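Spring Supper, Looking Back

What a lovely, noisy evening we had in April! The long tables were full before the soup was even warm, and it did our hearts good to see so many of you staying on to talk well after the plates had been cleared away.
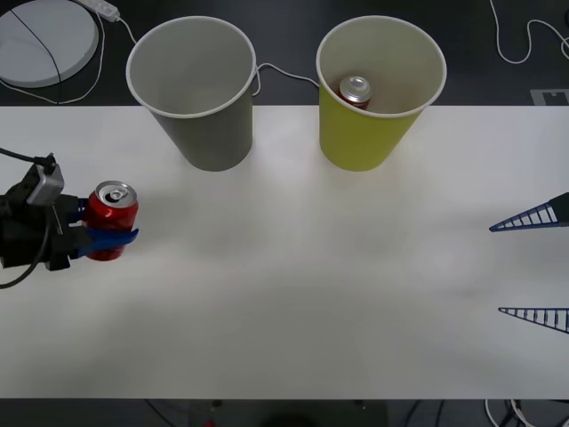
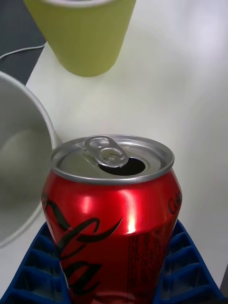

Thank You, and What Comes Next

We sold 240 tickets this year, and once the hall rental was paid we had just over $1000 left for the reading room at Stovano House. That will go toward new lamps and the big rug we have been wishing for since the old one gave up (you will remember the corner by the radiator that everyone tripped on).

Warm thanks to Kobori Bakery for the rolls - there was not a crumb left - and to Lusier Print Shop for the programs, which arrived early and looked beautiful. The Imska Street choir sang 16 songs and would happily have kept going if the hall hadn't needed its lights out by ten.

A few things were left behind: a green umbrella, one child's mitten and a very nice pie dish with a blue rim. They are in the cupboard by the front desk, so please stop in and have a look. And if you took home a folding chair by mistake, we would be glad to have it back before the plant sale!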